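Lab Methods in Automation
Handout 6: Comparing grippers with a wrist camera
Revised Jan 24, 2023

Last time we got the arm moving and stopped there. This week is the fun part! We put three grippers through the same set of picks and find out which one we'd want to live with for the rest of the term. Bring your notes from Handout 5, especially the page on tool offsets, as you'll be changing those numbers every time you swap hardware.

The three candidates

Cendberg parallel. Two fingers, straight travel, very repeatable. It closes in the same place every time, so your grasp planner can be simple. The stroke is short, though, and wide objects will catch you out.

Wollex two-finger. More opening, softer pads, a little play in the linkage. I have a real weakness for this one – it forgives a bad approach angle better than anything else in the cabinet. You pay for that in placement accuracy.

Astero suction. Wonderful on boxes and flat lids, hopeless on anything knitted. Check the cup for dust before each block, and write down the pressure reading even if nothing seems wrong.

All three go on the same arm with the same Bensaid controller. Please don't touch the controller gains between grippers. In November one group tuned them for the parallel gripper only, got beautiful plots, and had nothing to compare them with.

Running the trials

Each gripper gets 100 attempts, so a full comparison is 300 picks. Split them across your group and keep one log. An attempt starts when the arm leaves home and ends when the object is released or dropped. If you stop the arm by hand, that's still an attempt, and it goes in the log as a stop.

Record the approach height, the commanded width (or the pressure, for suction), the result, and one or two words on what went wrong. "Slipped" and "missed" are different failures and I'd love to see them kept apart. The old logs lump them together, and out of 3078 picks from earlier terms we can only use the ones where somebody bothered to write a note.

Cycle time comes from the controller log. Don't use a stopwatch.

What the wrist camera gives you

The wrist view moves with the tool, so the fingers stay put in the image while the table slides past underneath. That's so useful! With a two-finger gripper you can draw the closing line between the tips once, save it, and reuse it for every frame at that opening. Change the opening and the tips move, so save a line for each width you plan to use.

Exposure needs some care. Dark fingers over a pale table are easy to separate, and a plain threshold will do it. The same pale table can fool auto exposure, and then your object comes out too dark to segment. Lock the exposure before block one and leave it alone. Collect a background frame with the fingers open and nothing between them, and take a new one whenever the lights or the arm pose change.

Depth is the weak spot. A smooth white surface gives a stereo matcher very little to hold on to, and you may see holes in the depth map right where you want to grasp. Try the table height from calibration first. It's dull, and it works surprisingly well.

For the write-up

One table of results per gripper, one paragraph on the failures, and one plot you're proud of. In my own warm-up the Wollex took 39 attempts before its first drop, and I would be delighted to see somebody beat that. Include your background frame and say which opening it was taken at.

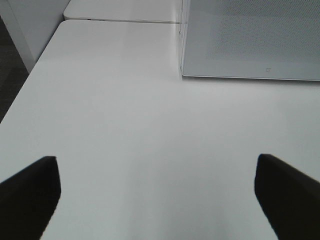
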